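How a Water Filter Makes Dirty Water Safe to Drink

Written by Man-lok Mok for readers aged 9 to 12

Water from a river or a lake can look perfectly clear and still make a person ill. The things that cause illness are too small to see. A water filter is a device that takes these things out. This page explains how a small filter of the kind carried by hikers works, and what it cannot do.

What is in the water?

River water contains several kinds of unwanted material. The largest pieces are bits of leaf, sand and mud. Next come tiny living things called protozoa. Smaller again are bacteria. The smallest of all are viruses. Some substances, such as salt, are dissolved. This means they have broken up into particles so small that they spread evenly through the water and do not settle at the bottom.

Scientists measure very small things in micrometres. There are 1,000 micrometres in one millimetre. Many bacteria are between 1 and 5 micrometres long.

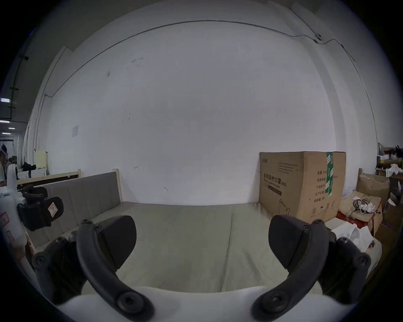

Filters work by size. A filter has holes in it, called pores. Anything smaller than a pore can pass through. Anything larger is held back. A kitchen sieve does the same job with flour, but its holes are far too big to stop bacteria.

Inside a hand-pump filter

The Grement is a hand-pump filter made for camping. It has four main parts: an inlet hose, a pre-filter, a pump and a cartridge.

The inlet hose goes into the river. At its end is the pre-filter, a small mesh cap which stops leaves and grit. When the handle is pulled up, the pressure inside the pump drops and water is drawn in through the hose. When the handle is pushed down, a valve closes so that the water cannot go back the way it came. It is forced through the cartridge instead.

A valve is a kind of one-way door. The Grement has 2 valves, one for water coming in and one for water going out.

The cartridge is a hollow tube with thick walls made of ceramic. Ceramic is clay that has been baked until it is hard. The walls are full of pores that twist and join up like the gaps in a sponge. Water seeps through to the middle of the tube and runs out of the spout. The mud and the bacteria stay on the outside. 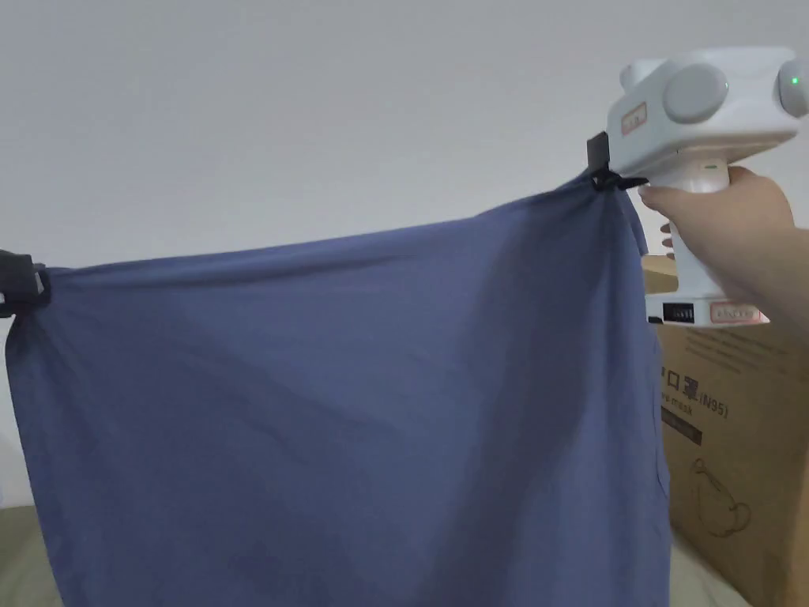

As the pump is used, the trapped material builds up on the ceramic and the handle becomes harder to push. The cartridge must then be taken out and scrubbed gently under clean water with the pad supplied. Each scrub removes a very thin layer of ceramic, so the walls get thinner over time. A gauge in the box shows when the cartridge is too thin to use. One Grement cartridge filters up to 600 litres.

What about viruses and salt?

Most viruses are small enough to go straight through ceramic pores. In places where viruses may be present, filtered water has to be treated again. It can be boiled by an adult, or a purifying tablet can be added. Tablets need time to work, and the packet says how long to wait.

Dissolved salt also passes through. Sea water pumped through a ceramic filter is still sea water, and drinking it makes the body lose more water than it gains. Removing salt needs a different machine, with a special sheet called a membrane and a much higher pressure.
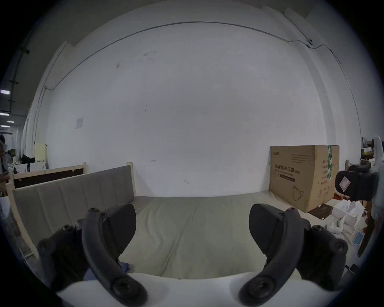 Bed with a light wooden frame and a sage-green mattress, a small blue cloth lying on it.

Looking after a filter

A wet cartridge must never be allowed to freeze. Water takes up more space when it turns to ice, and this can crack the ceramic. A crack may be too fine to see but wide enough for bacteria. In cold weather, campers keep the cartridge in a sleeping bag overnight.

A cartridge should be left to dry fully in the air before it is stored. The hose that has been in the river is kept in its own bag, away from the spout, so that dirty water does not drip on the clean parts.

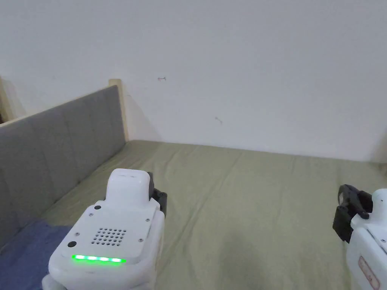 Pale sage-green sheet on the bed, with a plain white wall behind.

Words to know

Bacteria: very small living things, some of which cause illness.
Cartridge: the part of the filter that holds back the dirt.
Dissolved: spread through a liquid in pieces too small to see.
Membrane: a thin sheet that lets some things through and stops others.
Micrometre: one thousandth of a millimetre.
Pore: a tiny hole.
Valve: a part that lets water flow in one direction only.

Always ask an adult before drinking water from a river, lake or stream, even if it has been filtered.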